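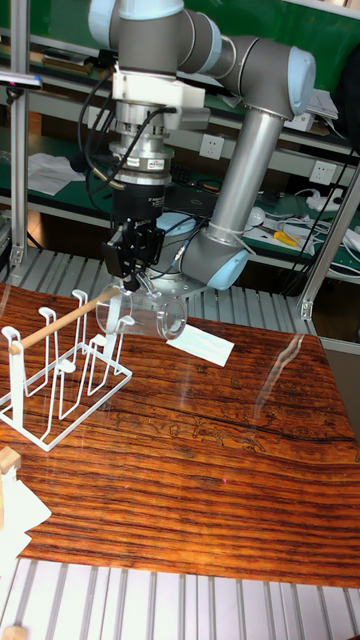 Glass mugs for tea at work - worth it or not?
Kitchen and Table board, 14 Jun 2022

plestodo_fan
I drink four or five mugs of tea a day and my old stoneware mug finally cracked at the handle. Thinking of switching to clear glass so I can see how strong the tea is getting. Two questions. Do they stain as badly as the white ones, and do they crack if you pour boiling water straight in? I've been looking at the Frota ones and the Tiletti ones. Price is close enough that I don't care about the difference.

jolan_illes
Get borosilicate and you can pour boiling water in all day. Soda-lime glass is the one that goes. The Tiletti mugs I bought in March are borosilicate according to the box. Thin walls though, so the outside gets hotter than you're used to. Hold it by the handle and you're fine.

They do stain. It's the same brown film as on any other mug, you just notice it from both sides.

gravelroad
Disagree on the staining. Mine wipe off with a sponge. My old stoneware never did, because the glaze had gone rough inside. Smooth glass doesn't give the tannin much to grab.

jolan_illes
What's your water like? We have very hard water in Starnasden and the film sets overnight if I leave the dregs in.

gravelroad
Soft. Fair point, could be that.

Josué Assunção
Baking soda on a damp cloth, leave it a few minutes, rinse. I've done this for years on glass and on ceramic. Don't use the green side of the sponge on glass. Small scratches are where cracks start, and a scratched mug plus boiling water is how you end up with tea in your lap.

plestodo_fan
Thanks. What about drying? My counter is small and I'd have to keep them out.

hobnail22
Hang them or stand them upside down on a towel. I would not stack glass mugs inside each other, they wedge and then you chip one getting it loose. Ask me how many Frotas I have left. (One.)

Josué Assunção
I hang mine by the handles. Check the gap between the hooks before you buy a rack, some are too tight for wide mugs and they knock together every time you take one off.

gravelroad
Or just put them in the cupboard rim up like a normal person. Rim down on a shelf traps the damp and they smell stale. I've never had a mug tree that didn't tip over when one side was empty.

hobnail22
Depends on the base. A wide one doesn't tip.

tea_at_310
I'll be the one to say it, glass loses heat faster. I went back to ceramic after a month. By the time I got through my email the tea was lukewarm. If you're a slow drinker, get double-wall or don't bother.

jolan_illes
Preheat it. Hot water in, swirl, dump, then make the tea. Makes a difference with any mug.

tea_at_310
Not enough of one for me. I tried it.

plestodo_fan
I'm a fast drinker so I think I'll be OK. Going with two Tiletti to start and I'll see how the film goes - my water is somewhere in the middle I think. Does the handle feel solid on those? The last one going at the handle is what put me here.

jolan_illes
Solid so far. Mine go through the dishwasher on the top rack and the handles haven't moved. I'd still look at the join when they arrive and send back any with a bubble in it.

plestodo_fan
Will do. Ordered.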